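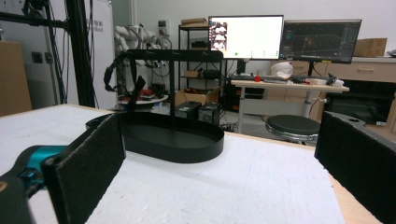
*Soporte de sobremesa negro: bandeja ovalada, poste vertical y travesaño superior.*

## El soporte en T, pieza a pieza

El soporte de barra para objetos pequeños se compone de una base, un poste y un travesaño. La base en bandeja cumple dos funciones: da apoyo al conjunto y recoge lo que no se cuelga. El reborde, aunque sea bajo, retiene anillos, llaves y tornillería menuda.

La forma ovalada tiene consecuencias prácticas. El eje largo debe quedar paralelo al travesaño - en esa dirección se produce el mayor brazo de palanca. Con la carga en un solo extremo, el centro de gravedad se desplaza hacia ese lado y el soporte puede volcar al retirar la pieza contraria.

Qianru Jiang, diseñadora de accesorios en Vusberg, fija para sus prototipos un límite de 300 gramos por lado y un poste de 19 centímetros. «Por encima de esa altura hay que lastrar la base o ensancharla», señala. Su ensayo de fatiga consta de 1000 ciclos de colgar y descolgar, con una holgura máxima admitida de 2 milímetros en el extremo del travesaño.

Las correas se cuelgan por el punto medio de la curva, sin doblez marcado. Los ganchos y clips, con espacio libre hasta la bandeja, para que no golpeen el metal ni el esmalte.

El mantenimiento es escaso: paño seco en el poste y reapriete de la unión inferior cada junio, si la base va roscada. En acabados negros conviene evitar los limpiadores abrasivos, que dejan brillos en las aristas.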